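Budget pour un poste de pliage à deux bras : à quoi faut-il penser en plus des bras ?

Posté par Elias Saab dans Achat et devis

Bonjour,
Je prépare une demande d'achat pour notre atelier de tri textile. L'idée est d'équiper un premier poste à deux bras pour plier des t-shirts. J'ai un devis de Makavlow pour les bras et les pinces, mais la partie table, parois et câblage est à ma charge. Le devis ne compte pas la livraison. Je dois rendre mon chiffre en janvier et je ne veux pas revenir demander une rallonge au printemps. Quels postes de dépense prévoir ? Est-ce que des parois sont vraiment utiles ? Merci d'avance.

Nizar Issa
Bonjour Elias. Nous avons monté ce type de poste l'an dernier. Les bras sont la ligne la plus facile à chiffrer, le reste dépend beaucoup de ce que vous posez sur la table.

Pour la structure (profilés, plateau blanc, parois lisses), nous avons payé 836 euros, sans la main-d'œuvre. Prenez les parois. Avec un fond clair et uni, le vêtement se détache mieux, surtout un t-shirt noir, et il est moins pénible de régler la caméra. Un fond gris pâle convient très bien.

Prévoyez aussi de la place pour le linge en attente. Si le tas et les pièces pliées partagent le plateau avec celle qu'on étale, la surface libre diminue vite. Faites l'essai avec vos plus grandes tailles avant de commander le plateau.
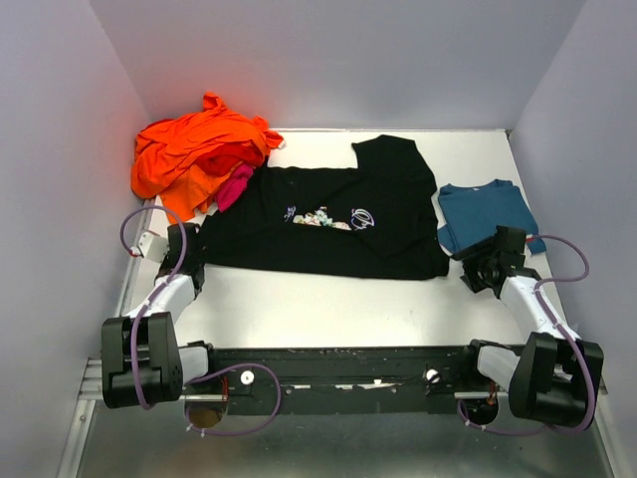 T-shirt noir étalé entre les deux pinces, tas de vêtements au fond à gauche, t-shirt bleu plié à droite.

Pour les câbles, comptez une longueur qui laisse une boucle à chaque articulation, et des attaches en quantité. Je mets de côté environ 2 000 euros par an pour les pièces d'usure et les câbles. Chez nous les doigts de pince sont ce qui part en premier, donc demandez le prix de la paire de rechange dès le devis. Chamoun fait les profilés à la coupe, les délais sont corrects.

Dernier point, les heures de mise en service. Nous en avions prévu trois jours et il en a fallu le double.

nelum_atelier
Prends d'occasion, c'est moitié prix.

Isero
D'accord avec Nizar sur l'essentiel. L'occasion, pourquoi pas, mais vérifiez que le fabricant fournit encore les contrôleurs. Nous avons dû en racheter un, 3 000 euros, et l'économie de départ y est passée.
Demandez aussi si le logiciel est vendu par bras ou par poste. Sur un poste à deux bras la différence se voit. Et faites préciser par écrit qui paie le déplacement du technicien, le nôtre ne vient que le vendredi et facture la journée entière.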